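Workshop tips: good habits for cloth handling with grippers

Most trouble with fabric work comes from the bench and the pads, so check both before the first garment goes down.

Wipe the table top at the start of each shift and again after lunch. Grit in old scratches will mark pale cloth. At Mandholm the rule is one garment on the table at a time, with everything else kept in the bin underneath.

Brush fibre-faced pads with a dry nylon brush. Don't use tape, as it leaves glue behind. Pick lint out of the edges with tweezers and trim frayed threads with small scissors. Never pull them. 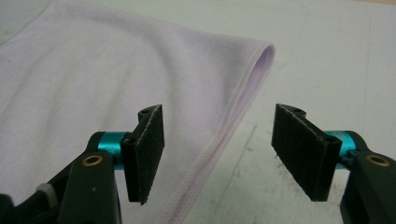

Take hold at the hem where you can. A stitched edge is thicker than the cloth beside it and puts up with more handling. Bring the fingers in slowly and close them fully before lifting. If the cloth slips, open up, lay it flat and start again.

Keep your free hand clear while the fingers are closing. On powered units, switch off before touching the pads, even for a loose thread.

Alfredo Dalisay's checklist from Urnema asks for a screw check every 1,000 grips and new pads when the facing has worn thin. Write the count on the card by the bench.

Loose sleeves and lanyards stay off the bench. Spare pads are in drawer 9. Sign for what you take.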